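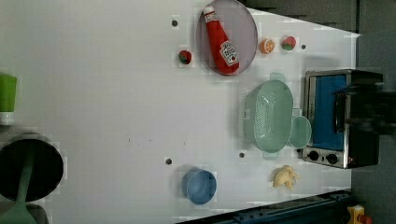

Section 4. Working at the Bench Without Getting Hurt (or Losing Your Data)

Welcome to the part of the guide everyone skips! I'm Nyokabi Muli, I look after the bench at Wesine, and I wrote most of these rules after breaking one version or another of each. Huw Bowen went over the wiring parts and Mpho Pillay tried every step with the guide in one hand, so if something still reads oddly, tell one of us and we'll fix it. Last updated December 6, 2022.

You should have finished Section 3 before you start. If the arm hasn't been mounted and homed yet, go back and do that. I'll wait.

4.1 Before you power anything up

1. Find the stop button. Put your hand on it. I mean it, physically touch the thing, from the spot where you plan to stand or sit for the whole session. If you have to lean over the table to reach it, you're in the wrong spot.

2. Press the stop button and try to enable the arm from the Taria panel. It should refuse. If it enables anyway, switch off at the wall and come get Huw.

3. Release the stop, and leave the arm disabled while you set the table.

4. Take off lanyards, loose bracelets and scarves, and tie back long hair. Sleeves get pushed up past the elbow (I have an entire cardigan that I no longer wear to work).

5. Tell whoever else is in the room that you're about to go live. Say it out loud. A chat message doesn't count.

Note: The stop cuts motion on the arm, and on our setup the gripper holds whatever it was holding. Don't try to pull a toy out of closed fingers. Open the gripper from the panel after you've got the arm back under control.

4.2 Setting the table

We use the play kitchen set for nearly all the practice tasks because it's light and cheap to replace. It can still jam a joint or skid off onto the floor, so please lay it out with a bit of care.

1. Wipe the tabletop and let it dry before anything goes on it.

2. Put the biggest item down first. For kitchen tasks that's the oven or stove unit. Push on it gently with one finger, and if it slides, fix it down with the putty from the drawer.

3. Add the plate, the colander and any bowls. Leave yourself a hand's width around anything the gripper has to close on from the side.

4. Add the small food last. Your task sheet says which pieces to use and where they start.

5. Look at the live view from every camera before you enable the arm. You want to see the starting item in at least one view with nothing in front of it.

Caution: Never straighten up a toy while the arm is enabled, even if it's paused. Paused means it's waiting for the next command, and the next command might already be in the queue. Disable first, then reach in.

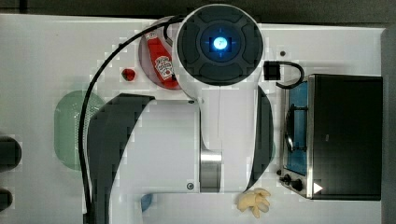
Figure 4-2. Arm over the kitchen layout, with its cable running down past the colander.

4.3 Cables

Okay, cables. I get a little preachy here. Most of the stoppages in our October log came down to a cable that had been left too tight or too floppy, and every one of those could have been caught with a slow test move.

1. With the arm disabled, follow each cable with your fingers from the connector to the last clip. Feel for kinks and for flat spots where something has been pinched.

2. Check that each connector is pushed all the way in. A half-seated plug will work beautifully right up until the wrist turns.

3. Enable the arm, set the speed limit to 20 percent, and run the reach test from the Taria menu. Keep your hand on the stop the whole time and watch the cable, not the gripper.

4. If a loop catches on a toy or drags across the table, stop, disable, and move the clip. Then run the test again from the beginning. Yes, from the beginning!

5. When it passes, write your initials and the time on the bench sheet.

Note: You may be tempted to tape the cable down hard so it stays out of the camera view. Please don't. It needs slack to travel with the arm, and a bit of cable in the picture does no harm to the recording.

4.4 Moving the arm near objects

This is where people relax too early. The arm knows where its own joints are, but on our setup it has no idea that there's a plate in the way unless you've told it so.

1. Come in from above. Drop straight down onto the item for the last stretch and go slowly.

2. Keep the fingertips clear of holes and handles until you're ready to grasp. A finger through the colander will drag the whole thing along with it.
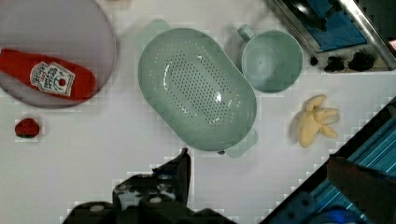 3. Close gently. The default grip force on the Sharifi profile is plenty for every toy in the set, and turning it up only squashes things.

4. Lift straight up before you move sideways. If the item comes up crooked, put it down and try again.

5. If you hear a scrape, hit the stop. You can sort out afterward whether it was serious.

Caution: Only one person drives. The second person watches, and either of you can call a stop at any time, for any reason, with no discussion until the arm is disabled. Tumelo Khumalo once stopped me for what looked like a crack in a bowl (it was a hair), and I thanked him, and I'd like you to do the same.

4.5 Packing up

1. Park the arm with the Home command and wait until the panel says Idle.

2. Disable, press the stop, and leave it pressed.

3. Save your run with a note on anything unusual, including stops. Please don't delete a run because it went badly. We want those too.

4. Put the toys back in the Olwood crate. Cracked ones go in the tray on the shelf, with a sticky note saying what happened.

5. Sign the bench sheet. If you leave a cable unplugged, write down which one.

Next up is Section 5, camera checks. Bring a clean cloth for the lenses.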